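How to Mark the Storm Drains in Your Neighborhood

Updated 5/27/26

In Flarkside the storm drains go straight to Divamitz Creek. The water is not cleaned on the way. Many people who live here think it is, and they pour paint water or old motor oil into the grate with a quiet mind. A small marker next to the drain, with the words "No dumping, flows to creek", tells them where it goes. I wrote down how we do it on our side of town, so that other streets can repeat it.

What you need

Round plastic or metal markers, one for each drain and a few extra
Construction adhesive for outdoor use, and a caulking gun
Wire brush and a stiff hand broom
Old rags
Work gloves and a bright vest for each person
Two traffic cones for each team
A printed map and a pencil

We buy the adhesive at Pivstead. Ask for the kind that holds on damp concrete. The cheap one for indoor panels came off in our first winter.

1. Ask for permission

The curb belongs to the city, also in front of your own house. Write to the public works office and say which streets you want to do, on which date, and what the marker looks like. Our answer took six weeks, so please do not order the markers before you have it. Some towns give the markers for free, and then you must use theirs.

2. Make the map

Walk the streets before the event and put every drain on the map with a number. We found 234 drains between Gatchalian Street and the creek, many more than on the old plan which the office gave us. Write a note when a drain is broken or full of leaves. Give this list to public works afterward, and they will be glad to have it.

Leave out the drains on fast roads and in sharp curves. It is not worth the danger.

3. Tell the neighbors

We put a door hanger at 517 homes one week before. It says what we will glue on the curb, why, and where to bring old paint and oil. The second part is important. If you only tell a person what is forbidden, he still has the can in his garage.

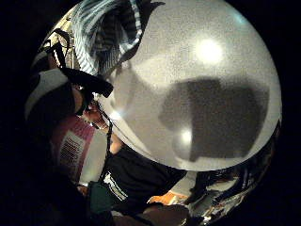 One reader wrote under the first version of this page that the door hangers did more than the markers on her street. Two families asked her afterward where the oil collection point was, and nobody had asked this in all the years before. She suggests to print the opening hours in large letters, and to add a second language if it is spoken on your block. We did both in April.

4. Make the teams

Three adults or older teenagers are a good team. The first brushes, the second glues, and the third watches the traffic and does nothing else. Change the roles after an hour. Children can hand out the door hangers together with a parent, but they should stay on the sidewalk.

5. Glue the marker

Check the weather first. The concrete must be dry on the surface, and it should stay without rain until the next morning.

Put the cones on the street side of the drain. Brush the top of the curb with the wire brush until no loose dirt or moss comes off, then sweep it and wipe with a rag. Do not sweep the dirt into the drain. Take it away in a bag.

Put a ring of adhesive on the back of the marker, a small distance from the edge, and one drop in the middle. Press it down with your palm and turn it a little. The glue should come out just slightly at the side. Close this edge with your finger in the glove, so that nobody can lift the marker with a key or a screwdriver.

A new team needs 15 minutes for its first drain. Later it goes much faster.

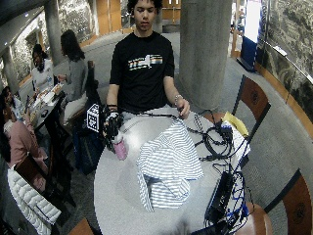 Young man at the round white table, pink water bottle at hand.

6. Write down what you did

Cross out each number on the map at once, when you stand at the drain. In the evening you will not remember it. If a car is parked over the drain, write a P beside the number and come back on another day.

7. Come back and check

Look at the markers after one month and again after the winter. Push on each with the thumb. If it moves, take it off, scrape the old glue from the curb and set it again with fresh glue. Snow plows take a few of them every year, so keep the extra markers in a dry place.

Opened tubes of adhesive do not keep long, even with a nail in the tip. Give the rest to a neighbor who has something to repair.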